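Visit report: Pririer gear works, open day
19 Oct 2023

Pririer cuts small spur gears for door closers, feed pumps and packaging lines. The works opens to visitors once a year, in October, and this time the tour covered the full route from bar store to dispatch. Our group was 20 people, split in two at the gate. Safety glasses and shoe covers were handed out, and phones had to stay off in the heat treatment bay.

The bar store holds mostly case-hardening steel, with a short rack of stainless for food customers. Each bar carries a color code at one end and is sawn from the other, so the code survives until the last offcut. Blanks are turned and bored in one clamping. The guide put a lot of weight on this, as the bore is the reference for every later step. A blank bored off-center will give a gear with runout, and no care in the cutting will remove it.

Tooth cutting is done on 7 hobbing machines, the oldest of them a Zorkura with its original change gears. It takes longer to set up than the newer Flendix machines but is kept for short orders, where a batch may be under 3,000 pieces. Hob wear is tracked by the number of teeth cut. The cutter is shifted along its axis at fixed intervals so that a fresh section does the work.
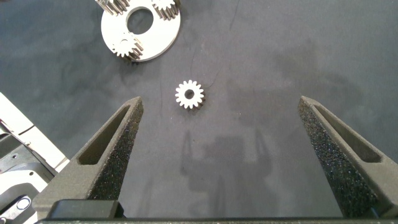 Vignesh Joseph objected at this point that counting teeth cut tells you little if the bar hardness drifts between deliveries, and that his own shop had ruined hobs well inside the limit. The guide agreed in part. Pririer tests one blank per bar and shortens the interval when the reading is high, but the limit for that is set by the shift lead and is not written down. Joseph asked whether it would be. The answer was that it was under discussion.

Heat treatment was the shortest stop. The furnace was running and we stayed behind the yellow line. Small gears are loaded on edge on wire trays, with space between them for the quench oil. Distortion is checked afterward on a sample from each tray, and the bore is ground to final size only after this check. 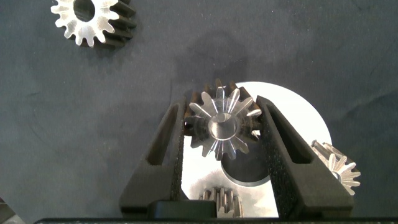
Inspection takes place in a separate room held at a constant temperature. A gear is rolled against a master, and the change in center distance is plotted over one full turn. Regular small waves come from the teeth themselves, while one slow wave means the bore is off. Visual checks come first, and here the faces and the flanks have to be judged separately. A face can be bright silver with the machining marks still running out from the bore, while the flanks further down are dark and blackened. A dark flank is no cause for rejection in itself. A nick on the tooth edge is, and the inspectors feel for it with a thumbnail before using the loupe.

The final stop was dispatch, where gears are oiled, bagged and boxed by order. Bang, the carrier, collects twice a day. We had 3 minutes there before the next group came in — too short to ask about returns.

Coffee was served in the canteen. Parking is behind the north building, and the entrance from the main road is easy to miss.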